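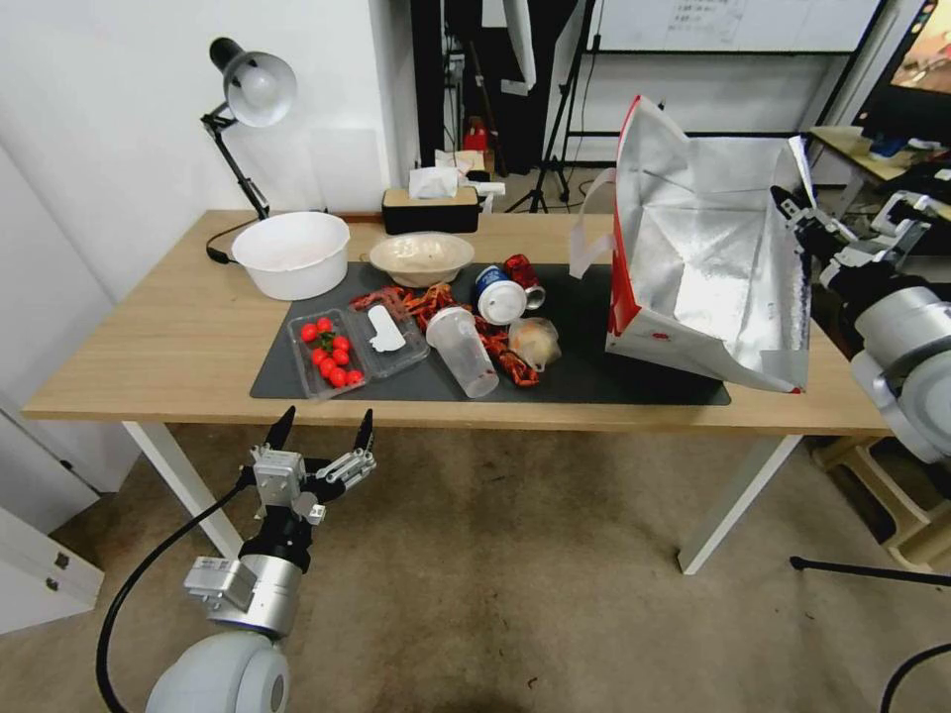 *Fig. 1. Table clearing, right gripper on the bag rim.*

## 6. Bag slip and fault 37

Applies to both Grivitz arms with Kuster two-finger grippers. Read before restarting after a lost bag. Rev. 2026-02-11, Stullby bench.

What happens: gripper closes on the rim, reports "held", bag goes anyway. Odia keeps running the task and the other arm drops trash where the bag used to be. Sometimes fault 37 shows up, sometimes nothing at all.

**CAUTION:** Don't reach in for the bag while the arms are live. Paused is not stopped. E-stop first, every time.

1. Hit the E-stop. Wait for the status light to go solid red.
2. Log the fault. No code on screen, write "silent".
3. Move fallen items clear of both arms by hand.
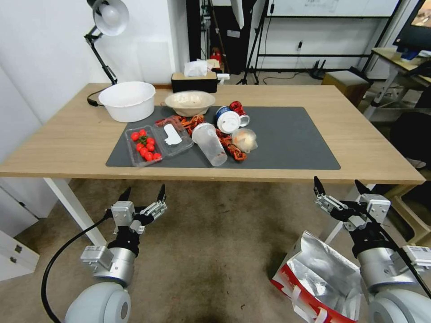
**Can I just clear the fault and press Resume?**
Only after re-homing both arms. Resume picks up at the last step and still thinks the bag is in the gripper.

4. Wipe the fingertips. Grease is the usual culprit, shell juice is worse.
5. Check the gripper cables. Enough slack for a full wrist turn, no loops under the table edge.
6. Open Odia > Grip > Hold check. Set closing force to 20 N. Default is too low for lined bags.
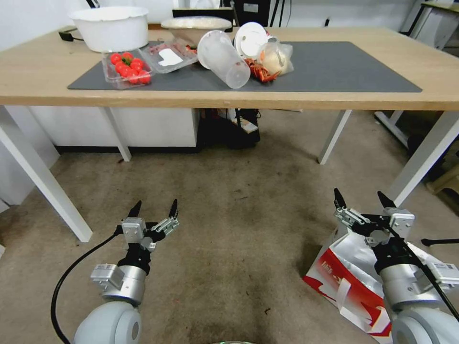
7. Release the E-stop, re-home left arm, then right. Never both together.
8. Put an empty bag in the right gripper and run Hold test. Has to hold for the full 6 seconds. If it slips, go back to step 4.
9. Restart the task from the begining, not from Resume.

Note: fault 37 twice in one session, stop and swap the finger pads. Part 468, two to a pack. Dont glue the old ones back on.

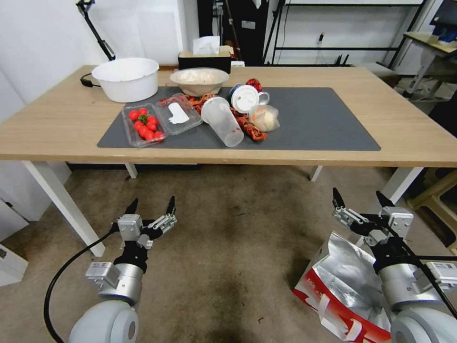
Gertraud Schnyder adds that Hold test passed for her with one pad half peeled off, and the bag went on the very next run. She wants the pads tugged by hand before step 8. Do that until the September revision has its own step for it.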